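Iltitz: imágenes de cosas corrientes en un cuarto compartido

LÉEME de la colección, versión 3
Última revisión: julio de 2018

Gracias por pasarte por aquí. Iltitz empezó siendo una carpeta de fotos para ponernos de acuerdo sobre dónde iba cada cosa en el local de Pallell, y con el tiempo ha crecido hasta las 884 imágenes que ahora compartimos con quien quiera usarlas. Hay utensilios de cocina, cascos, sillas, cajas, cables (muchos cables, ya lo verás) y los muebles donde todo eso vive. Si buscas fotografía de catálogo, con fondo liso y el objeto bien centrado, te irá mejor con otra colección; estas son imágenes de un sitio que se usa, con las cosas tal como estaban en ese momento.

Qué hay dentro

La carpeta se divide en dos partes. La primera, "mesa", reúne lo que se apoya en una superficie de trabajo: ollas arroceras, recipientes, piezas sueltas. La segunda, "estante", es la de los objetos guardados, y ahí los cascos se llevan casi todo el protagonismo, con 153 imágenes para ellos solos. Hay fotos que cabrían en las dos, y en ese caso mandó lo que estuviera más cerca. 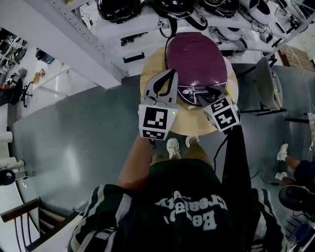 Parte "mesa": arrocera de color púrpura granate sobre la mesa redonda, con la estantería blanca detrás.

La arrocera lleva tres etiquetas: "arrocera", "cocina" y "tapa_brillante". Esta última nos dio bastante guerra, porque las tapas curvas recogen reflejos de todo el cuarto y quien etiqueta duda de si está viendo un dibujo o una lámpara. Acordamos no anotar nunca los reflejos. El cable de alimentación se anota aparte, con su propia etiqueta, aunque esté unido al aparato -- fue una petición de los compañeros de Darano, que ordenan cables con una paciencia admirable.

Sobre los cascos

Un casco parece fácil de etiquetar hasta que hay varios en fila. Los negros brillantes se confunden entre sí, las correas de uno caen por delante del de abajo y a veces el forro asoma más que la propia carcasa. Nuestra regla es sencilla: se cuenta como casco todo aquel del que se vea un trozo de carcasa o de forro reconocible, y las correas van siempre con el casco del que cuelgan. Si no se sabe de cuál cuelgan, se marcan como "correa_suelta" y seguimos adelante tan tranquilos.
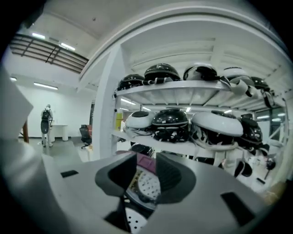

Etiquetas de color y de interior

El color que se anota es el de la carcasa, por mucho que el forro sea de otro. Un casco negro con el interior blanco perforado es "negro", y el detalle del forro va en el campo "interior". Las pegatinas se señalan con un sí o un no, sin transcribir lo que ponen.

Uso y correcciones

Puedes usar la colección para enseñar, investigar o simplemente curiosear, citando "Iltitz, archivo Sánchez". Si encuentras un error, escríbenos con el número de la imagen y la etiqueta que propones. Las correcciones se incorporan todas juntas en diciembre, así que no te preocupes si tardas en ver la tuya.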